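Prestby cube shelving, the big one: eight months in

My sister-in-law has the Kastley version of this unit and has never once mentioned it, which I now understand to be the highest praise a bookcase can get. I bought the Prestby. I have mentioned it a great deal.

Some background. We moved into a place in Footscray with no built-ins and 67 boxes of stuff, most of it paper. I do the accounts for a small choir and my partner Renzo collects sheet music, train timetables and grudges. We needed storage with compartments, we needed it in white so it wouldn't make the study look like a solicitor's office, and we needed it for under 800 dollars. The Prestby came in at 373, delivered. Delivered to the nature strip, mind you, but delivered.

Assembly took an arvo and most of an evening. The instructions are all drawings, featuring a cheerful little bloke with no mouth who puts the whole thing together by himself without swearing. The dowels fit properly, I'll give them that. The cam locks are the usual story: turn until snug, turn a smidge more, hear a noise you'd rather not have heard. Build it lying down and make sure there's enough ceiling to stand it up again. My mate Dinesh built his in a hallway and had to take the top off to get it upright.

It weighs a tonne. Once it was standing we slid it along on an old bath towel, and where it stopped is where it lives. Fix it to the wall. The kit includes a strap and a screw that would struggle to hold up a calendar, so I chucked the screw and bought proper anchors from the hardware shop. 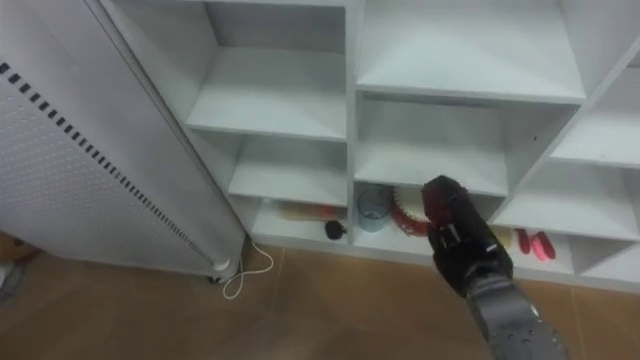 The white cubby shelving, with a cabinet on a caster in front.

Now, the cubes. They're a good size for picture books, box files and vinyl, and a bad size for lever arch folders, which go in happily enough and then stick out just far enough to catch a sleeve. The matching fabric inserts cost extra and sag by winter. I've gone back to shoeboxes, which are free and have better posture.

The finish has held up well. Texta comes off with a bit of metho, a wet mug left overnight didn't leave a ring, and the cat has had no effect on it despite putting in the hours. The edges are another matter. One strip began lifting in May near the bottom, where the vacuum hits it, and I ironed it back down through a tea towel. It's holding, though I avoid eye contact.

Customer service was a mixed bag. I was short one packet of dowels and rang the helpline, where I became case 3116 and got to know the hold music very well. A bloke called Gualtiero eventually sorted it out and sent two packets, so if anyone needs dowels, sing out.

Would I buy it again? Probably, at that price. If you've got the cash, the Kastley has thicker shelves and a backing panel that doesn't need talking into its groove. If you rent and move every year, skip both, as neither will enjoy being taken apart.

Three and a half stars. Renzo says four, but he wasn't holding the torch.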